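Volunteers wanted for a static electricity study, Zestville

Does a dryer sheet really stop socks from clinging? The packet says so. We doubt it, and the last test we read used 2 shirts.
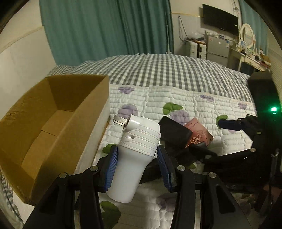 White appliance, open cardboard box, pink booklet.

Trellow Science Club needs 40 adults who do laundry at home. You keep a log for 60 days – no skipping the dull ones – and mail it back. Pay is $100. Believers welcome, but bring numbers. Apply by 27 April 2025.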